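Flelleo Community Boards > Home and Small Office > Paper and Filing

Thread: Keep paper receipts or scan and bin?

durkum_dave
Joined: 31 Aug 2024
I do the books for a two-person garden maintenance business, me and my brother-in-law. We have got to the point where the receipts fill three archive boxes and the cupboard door won't shut. I want to scan the lot and put the paper in the recycling. He reckons we have to hang on to the originals. Who is right? We are in Victoria if that matters.

yanling_su
You can keep them electronically as long as the copy is true and clear and you can get at it when asked. Five years is the usual period for most of it, longer for some things like assets you still own. Check the tax office site for your own case, and ask your accountant before you bin anything.

Gaetano P
Agree with the above, but I'd do it in stages. Don't scan three boxes over a weekend. You will rush, half of them will be crooked, and you won't label any of it. Start with the current year and work backwards. By the time you reach the oldest box, a fair bit of it may be old enough to go anyway.

h_wattle
Disagree with everyone. I scanned 2,000 pages when I closed my shop and the drive died the next winter. The paper was still in the shed, lucky for me. Paper doesn't need a password.

yanling_su
That is a backup problem. Two copies in two places and you are covered. Paper in a shed has its own troubles. Silverfish, for one.

h_wattle
My shed is dry.

durkum_dave
Ours isn't. We had water through the garage in the autumn and one box has gone a bit wavy along the bottom.

Johannes H
Thermal paper is the real issue. Servo and hardware receipts go blank whether you look after them or not, and faster if you leave them on the dash of the ute. I have 7 years of folders, and in the oldest ones half the fuel dockets are plain white slips. Photograph those the day you get them. Invoices printed on ordinary paper will outlast the lot of us.

Gaetano P
Good point. Also keep them out of plastic sleeves, some of the cheap ones seem to make the fading worse.

durkum_dave
Righto. So dockets straight away, invoices when I get to them. What about file names? At the moment everything comes off the scanner as a string of numbers.

Zhuoran
Year first, then month, then supplier, then amount. That way they sort themselves. I tried fancy software for this and went back to plain folders. One folder for each quarter and a spreadsheet with a line per receipt.

yanling_su
I'd leave the amount out of the name. Too easy to mistype, and it's on the receipt.

Zhuoran
I search by amount more than anything else when I'm matching against the bank statement. Each to their own.

Johannes H
One more thing on prep. If your feeder jams, it is nearly always a staple somebody missed. Pull them all before you start and fan the stack. 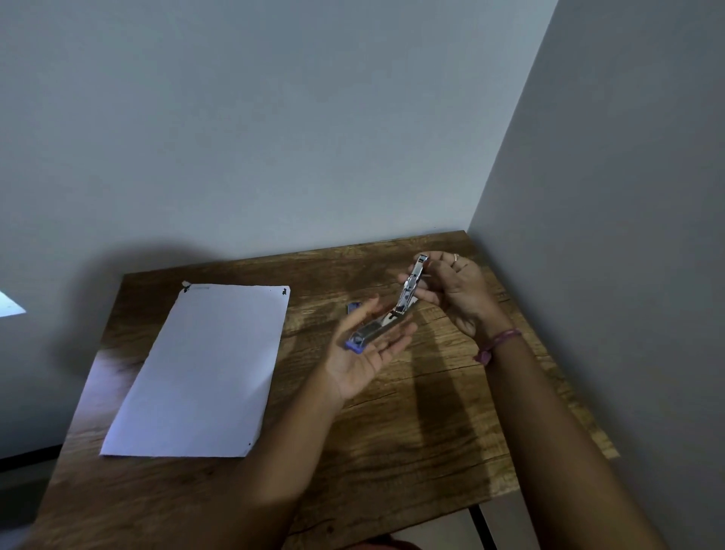

For anything of more than one page that has to stay on paper, one staple in the top left corner, on a slight angle, and that's it. I've had clients put 3 along the side like a booklet and you can't turn the pages in a folder. Paper clips are worse. They grab whatever is next to them in the box and you end up with a plumber's invoice attached to the rego papers.

h_wattle
Bulldog clips. Never had a problem.

Gaetano P
Bulldog clips take up twice the room in a box, which was the original complaint.

durkum_dave
Thanks all. Plan is this year's dockets first, then the wavy box, then the other two. I'll ring the accountant in September before any paper leaves the house. Brother-in-law still wants to keep the originals, so he can have them at his place.

Zhuoran
Get a label on each box before they go, with the years on the end and not the lid. You can't read a lid once they're stacked.

h_wattle
Finally some sense. Tell him to keep them off the floor.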